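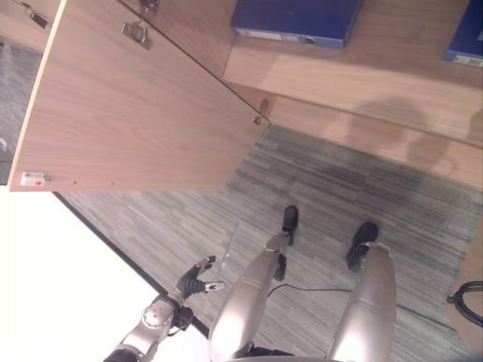
The Mridha Negatives

Print | E-mail this story

Kalliopi Leka received the negatives in December, in 17 glassine sleeves, with an inventory typed by the estate. The inventory listed 752 exposures. Her contract with the Lavis gallery called for a printed selection of 11, at a uniform size, on fiber paper.

She began with the contact sheets. The film was medium speed, developed slightly long, so the highlights were dense and the shadows held. The photographer had signed the sleeves Mridha and nothing else. Most of the exposures were of the harbor at Worside: pilings, slack rope, the ferry office with its shutter down. The horizon ran low in all of them, at the same height, as if the tripod had never been adjusted.

Marlene Araújo called from the gallery at six in the evening.

"Do you have a sequence?"

"I have a density problem," Kalliopi said. "Sleeve nine is almost opaque."

"Leave it out."

"It's the only sleeve with a person in it."

There was a pause on the line. Marlene asked which person. Kalliopi said she couldn't tell yet. The exposure was off by roughly four stops, and the enlarger would need several minutes per sheet.

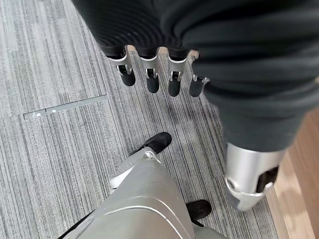
Sleeve Nine

She made the first test strip at f/8 and got a gray band with no separation. She opened the lens, changed to a hard filter and doubled the time. The second strip gave her a railing. The third gave her a sleeve, part of a coat, and a hand holding a cable release.

The cable ran out of the picture toward the lens. She followed the line of it with a grease pencil on the wet print, then washed the print and hung it up.

The full sheet took six minutes. She stood with her back to the enlarger so her coat wouldn't throw light onto the baseboard. In the developer the face came up last. It was a woman in her sixties, looking a little to the left of the camera, with her mouth open to speak.

Kalliopi knew the face. It had taught her to load film in a closet in Rikasora when she was a student, under another name, and had corrected her horizons with a steel ruler.

She fixed the print for the full time and wrote the exposure data on the back. Under "subject" she wrote the name she had known. Then she called Marlene.

"Ten of the harbor," she said, "and one from nine."

"Is it sharp?"

"No. She moved."

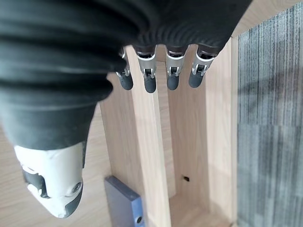 The Mridha Negatives – fiction

Marlene asked whether it could be printed to match the others. Kalliopi looked at the sheet on the line, still dripping into the tray.

"The size will match," she said.

Print | E-mail this story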